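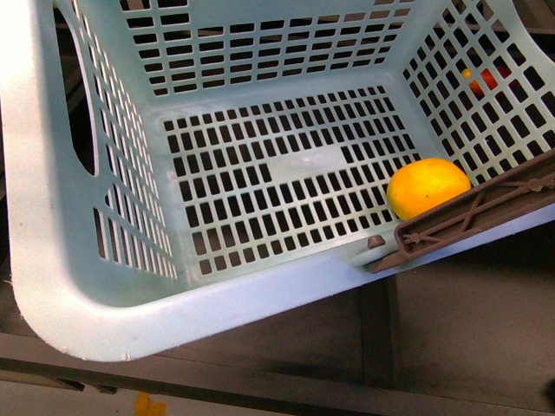 Every spring somebody tries to sell us a better way to do laundry, and this year it is the sorting system. The one making the rounds in our building is from Clolia, with three fabric bags on a rolling stand, and two households on my floor have already bought it. I went to look at one and came home unconvinced. My own basket is pale blue plastic with slots all over the floor and sides, an oval hole to grab it by, and a few chips in the rim. The chips have never snagged a sock. Air gets through it, and when I spill detergent in it I rinse it in the tub. I can't say the same for a canvas bag.

Ngozi Okafor on the second floor disagrees with me and asked for equal space. She says sorting as you go saves her an evening a week. Maybe it does. I asked how long she spends sorting now and she guessed around 5 minutes a load, so I would like to see the math on that evening. She also admits the stand doesn't fit through the laundry room door unless you lift the front wheels.

The other claim I keep hearing is that slotted baskets are hard on knits. I have put sweaters in mine since December and found no pulls. If yours has a rough spot, a bit of fine sandpaper will take it down. Try that before you spend money.

If you still want the stand, Abimbola Haruna in 335 has offered to let people roll hers around for a day first. Take her up on it, and bring a full load of wet towels, which the store display never has. Anyone with an old plastic basket to give away can leave it by the dryers with a note on it. I'll take one with a good handle.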